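Folding Shirts With a Gripper: Tips From the Bench

These notes come out of the folding study at Henddale, where we compared ways of starting a T-shirt fold with two parallel-finger grippers. We ran 351 folds in all. Most of what we learned is small and practical, and it should carry over to other setups with a plain table and ordinary laundry.

1. Look for the hem first

The old method picked a grasp point from the outline of the whole shirt. It did well on a shirt laid out flat and badly on anything rumpled. The new one looks for a hem line or a seam close to the fingers and works from there. A stitched edge is stiffer than the cloth next to it and keeps its shape when the fingers close.

Come in with the fingers open and the edge between the two tips. If the edge sits nearer one finger, move the wrist before closing. Do not try to correct during the close.

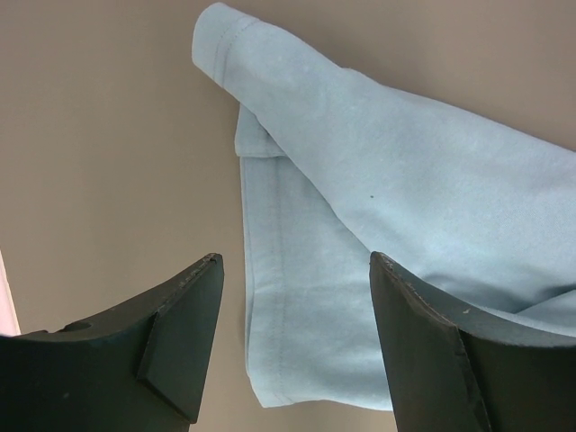 2. Pinch small

Take a small fold. A big handful feels safer when you set up the run, but it brings the bottom layer along, and then you are folding two layers you meant to keep apart. We set the closing point 5 mm in from the edge. At 15 mm the lower layer came up far too often.

3. Lift, then wait

Raise the fold slowly and hold it still before moving sideways. Thin knit swings, and the arm cannot place a hem that is still moving. Watch the seams while you wait. If they pull toward the grip in long diagonal creases, the cloth is under tension, and it helps to lower the wrist a little before going across.

Care labels caused some trouble in the early runs. The edge finder took them for hems. We added shots of labels at odd angles to the training set, and after that it mostly left them alone.

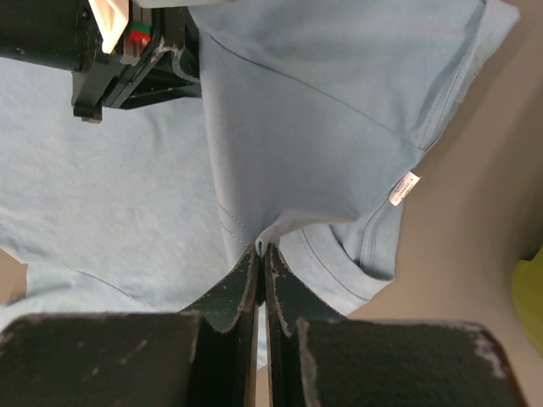 Bethel Negash writes that the Kundham group tried the same small pinch on towels and had to go deeper, as the thick hems slid out of the tips. She would set the depth by fabric weight and not use one number for everything. We agree for towels. For T-shirts we are keeping 5 mm.

4. Check the finger tips

Wipe them at the start of each session and look at the inner edges under a lamp. A burr will catch knit. We now check after every 40 folds and write it in the log with the run number.

5. Keep the failed runs

Save them with the good ones and note which step went wrong: approach, pinch, lift or placing. Our first report lumped them together, and Hefin Pritchard had to sort them again by hand on a Friday. The labels are what let us see that most of the trouble was in the pinch.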